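4.2 Handling of soft bakery goods

The Golla kit is sold by Oberholzer as a ready-to-run cell for packing food into baskets and trays. It comes with 2 arms, parallel grippers and the Brusteo control software. We reviewed it on bread, which the sales sheet lists as a supported item.

The table was covered with light gray cloth, and a wicker basket stood at the front. Grip force was left at the factory setting for all 3429 logged attempts.

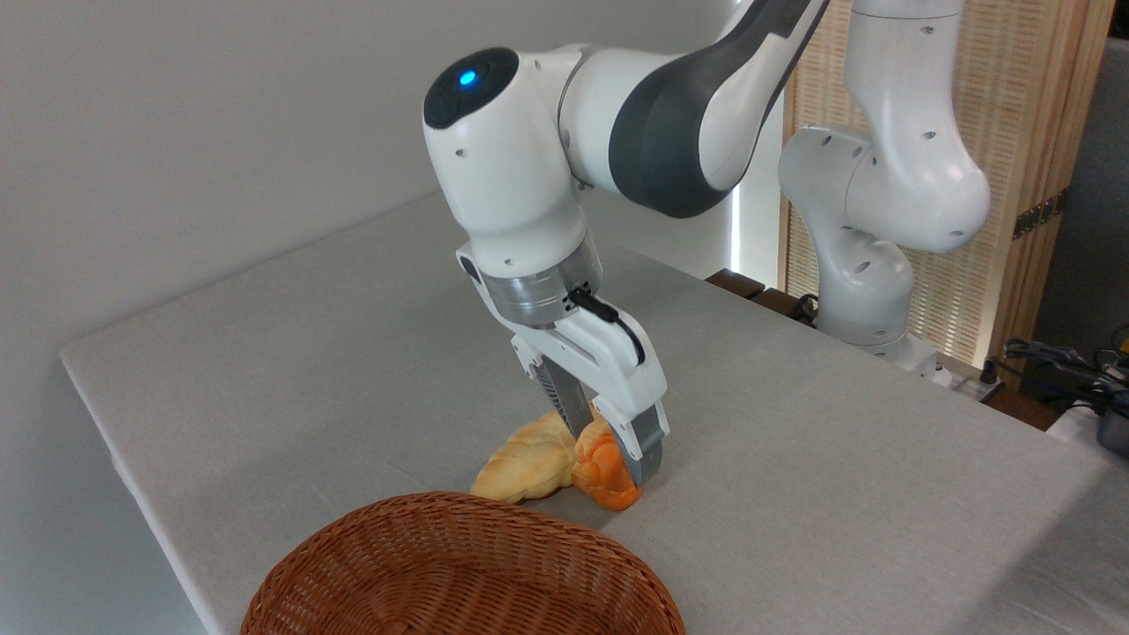

Setup took one operator 10 minutes, most of it spent on the software license. The kit plans each approach from above and has no setting for a side approach – a limit the manual does not mention. Braided shapes were harder to plan for than plain rolls, as the software often proposed a grip across a knot. 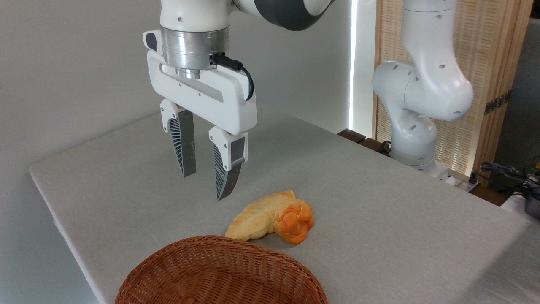
Figure 2. Parallel gripper over the table, fingers apart, with braided bread on the cloth.

Baltasar Escobar commented on a draft of this section that the factory force is set too high for fresh bread, and that he would lower it before comparing Golla with the Dodeck kit. We kept the default, as most buyers would start there. Results at lower force are given in the next section.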